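# Keeping a Small Prefab Room Comfortable All Year

When we moved into our little panel-built place on the edge of Altholm, we had read plenty about how cleverly these houses go together and very little about living in one! 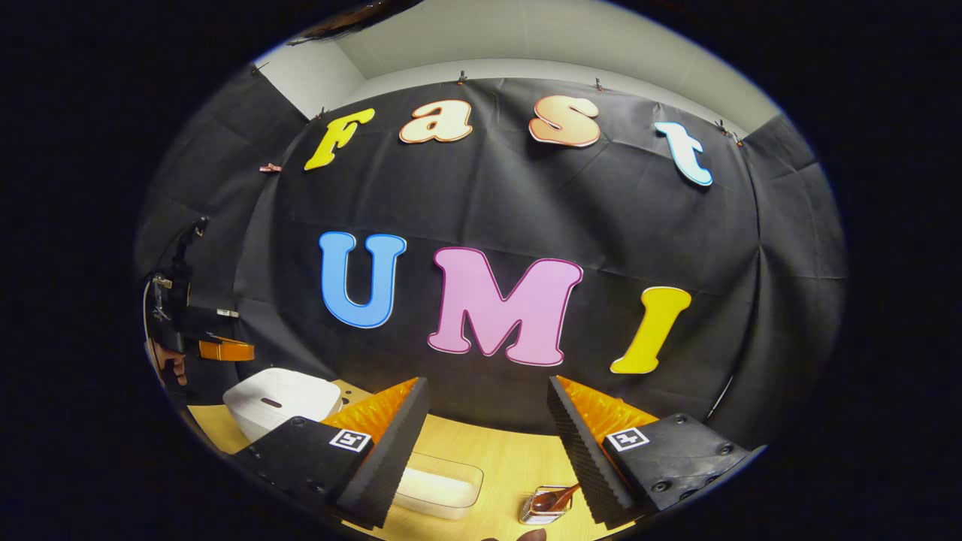 *Foam letters on a black cloth backdrop, held up with small clips.*

So these are the things we do now, more or less in the order we learned them.

**Let it breathe in the morning.** A tightly built room holds on to every kettle and every shower. Open two windows on opposite sides for ten minutes before breakfast, even in March when you would much rather not, and then shut them properly. A window left on the latch all day chills the wall around it and does very little for the air.

**Find the studs before you hang anything heavy.** The inner boards on our Stanesero house are thin (lovely and smooth, but thin), and a shelf full of cookbooks will pull a plain screw right out. Slide a strong magnet slowly along the wall until it catches on a screw head, mark the spot in pencil, and work up and down from there.

**Check the panel joints twice a year.** Run your hand down each seam on a windy day and you'll feel a draft long before you see a gap. We brush the old dust out with a dry paintbrush, press in flexible sealant, and smooth it with a wet finger. Don't use hard filler, as the panels move a little with the seasons and it will crack by fall.

**Quiet the floor.** Raised floors can sound like a drum when somebody walks across in shoes. A thick felt pad under the rug helped us more than the rug did, and I wish we had bought it first.

**Keep the gutter clear.** Ours collects every leaf in Gralholm Lane, I'm sure of it. Scoop it out with an old plastic dustpan, then pour a bucket of water in at the high end and watch that it runs freely out of the spout.

**Write down your paint colors.** The maker's sheet goes missing, the can rusts, and then you are standing in a store holding up a chip of wall. Ours are on a piece of masking tape inside the meter cupboard door, next to the fuse list.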